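Hello all,

Thanks to everyone who answered my question about the fall collections. I was asked to say more about the Felau show, so I'll try to keep it short (I won't manage it).

On the list in August, someone wrote:

> Is Felau really dropping the wide belts? I saved up for one all year and now I read they're only doing soft waists and long coats. Also, does anybody know if the Chou earrings will be sold on their own?

Well, yes and no! There were 2 belts in the whole show, both narrow, both worn over those big gray coats. If you love the wide ones, I would look at Tesow, who still have them in tan and black and were taking 80 dollars off last time I checked. I bought mine there and wear it with everything, even my old raincoat. 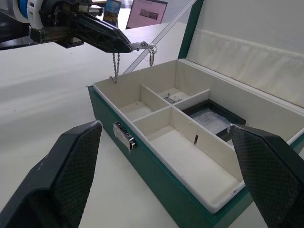
Green jewelry box, cream lining, silver clasp.

As for the earrings, the Chou people told me they will be sold separately, but only the small hoops. The long ones with the drops were made for the runway and I'm afraid that's that – a pity, as they were the prettiest thing all evening. I heard roughly 3,000 for the necklace, so I went back to admiring the shoes. 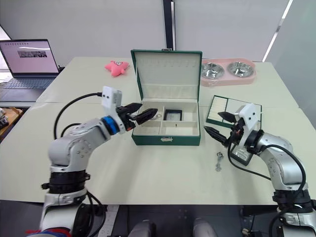

Mandale, August

I'm writing this at the kitchen table with the show booklet propped against the teapot. The coats look heavier in print than they did going by, and the plum one has a lovely deep collar that I missed completely on the night. If anyone has tried one on in a shop, please tell me how the sleeves run. I have short arms and have been disappointed before.

Warmly, and sorry for the length,
your fellow coat lover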